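Clekthorpe Bench Arm, Set-up Guide
Section 4: Rehearsing the Rack Job in Simulation

By now the Wotska controller is talking to your computer and the arm has stopped announcing faults you didn't cause. Leave the real motors off for this section. Everything happens in the simulator, where a dented rack costs you one press of Reset.

Before you begin

Load the workshop room from the Clekthorpe scene folder. It comes with the table, the rack and the arm already placed. Those of you building in a shared workshop should save a copy under your own name, or the next member will inherit your experiments.

4.1 Checking the carry pose

1. Open the Motion tab and set the speed slider to 20 percent. It goes up to 80. Leave it alone.
2. Close the gripper on the test part.
3. Raise the part until it is well clear of the tabletop.
4. Jog the base joint a little each way and watch the gap between the part and the rack.

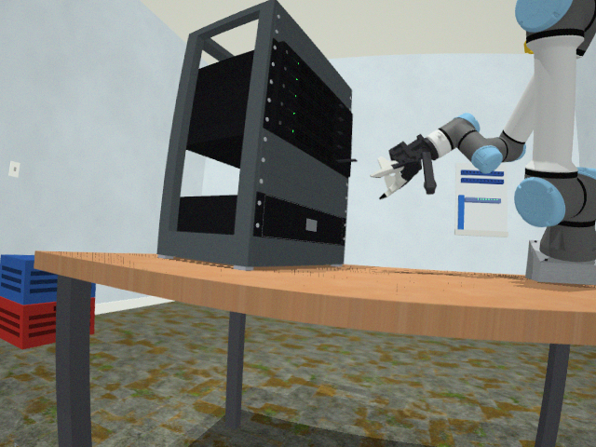
Fig. 7. Test part held between the rack and the arm.

Note: The part has a pointed end. Treat the point as the edge of your tool when you judge clearance, even though the software thinks the tool stops at the fingers.

5. When you like the pose, save it as CARRY. Names with spaces are accepted and then never found again.

4.2 Using the gripper view

Switch the viewport to Gripper. The fingers will take up a good share of the picture, and you'll spend a minute steering the wrong way. Everyone does.

1. Turn the wrist until the gap between the fingers points where you want to go.
2. Move in short steps. Stop after each one and let the view catch up.
3. If you lose your bearings, go back to the Room view, find the arm, and start over from CARRY.

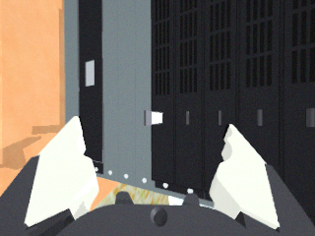
Fig. 8. Gripper view, looking out past both fingers toward the cabinets.

CAUTION: This view has no sense of what is beside or behind the elbow. The elbow will find it for you.

4.3 Approaching the rack

1. Open the gripper, put the test part away from the Parts menu, and return to CARRY.
2. Drop the speed to 7 percent.
3. Close the fingers and bring them in level from the right side of the table.
4. Stop at the front of the rack and save the pose as REACH. 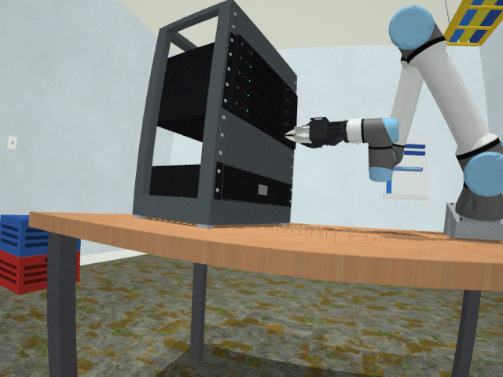
Clearance is where most Chisholm-pattern arms get into trouble, ours included, and the Room view is a poor judge of it. From a low angle, fingertips that overlap the right edge of the rack, near the lower corner of the black equipment, could be touching it or could be well in front. Orbit the view until you are looking straight down before you believe either one. If the collision light comes on, back out along the same path you came in on – shortcuts are how the Adidon wrist bracket earned its own page in the spare parts list.

5. Run CARRY to REACH and back 4 times without touching the controls. If the arm pauses partway, see Section 6, Joint Limits.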